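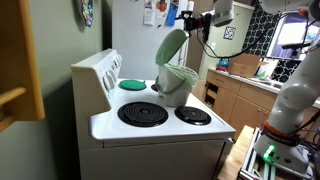 Niltari software progress report, period ending April

Prepared for the Assefa program office by Kaja Pärn

1. Summary

Work this period went into three parts of the Niltari stack: the lid and door planner, the perception service for thin and soft objects, and the replay tool. The planner is now in daily use in the kitchen. Perception is behind where the plan said it would be. The replay tool is finished apart from documentation. We are not asking for a change to the budget or the end date.

2. Planner for hinged objects

The old planner treated a lid as a free object to be grasped and moved along a straight line. That works on a heavy pot and badly on a small compost bin, where any sideways pull drags the whole bin across the stove. The new version fits a hinge axis first and then plans the gripper path as an arc around it. If the measured wrist force leaves the expected range, the arm stops and the axis is fitted again from the motion so far.

We ran 100 lid openings on the compost bin with the new planner, with the bin on the cooktop and its position changed between runs. The bin stayed within our slip limit in all but 42 of them in the first version. Most of those failures came from one fault: the fit used the handle as well as the lid when the handle was on the near side. Masking the handle fixed this in simulation. The repeat series on the arm is the first item for next period.

Releasing the lid is still crude. The gripper opens and backs straight off along the approach direction, and with a liner folded over the rim it can catch the edge of the bag. Retreating along the arc for a short distance before backing off looks better in replay, but it has not been merged.

3. Perception

Pale objects on a white cooktop remain the main problem. The depth image of the bin is usable, but the liner bag comes back as scattered points, and the segmenter often joins it to the lid because both are light green. We tried two approaches:

Color and depth combined in a single network. Slightly better on the liner, worse on the wire handle. Dropped.

A separate edge model for thin parts, run after segmentation. Better on both, but it adds enough delay that the planner has to wait for it. Kept, pending work on speed.

Burner positions are now stored as fixed regions in the stove model, and the planner checks that a planned placement does not overlap one that is marked as in use. The marking is entered by hand for now. Reading the knobs was in the original plan – we have moved it to the next phase and agreed this with Grumton, who maintain the stove model.

4. Tooling

The replay tool loads a recorded run and lets the operator step through camera, joint and force data on one timeline. It reads all 1331 runs in the archive, including those in the older Zirnero log format. Time offsets between the wrist force and the video were wrong in the old logs, and the converter now corrects them on import.

5. Problems and risks

The speed of the edge model is the largest risk. If it cannot be brought down, the planner will use the last good result and update late, which limits how fast the arm can move near a lid.

Calibration drift between the arm base and the stove has cost us time. A short check now runs at startup and refuses to continue if the error is too large.

6. Next period

Repeat the lid series with handle masking. Merge the arc retreat. Profile the edge model and decide whether to keep it. Write the replay tool documentation and hand it to Grumton.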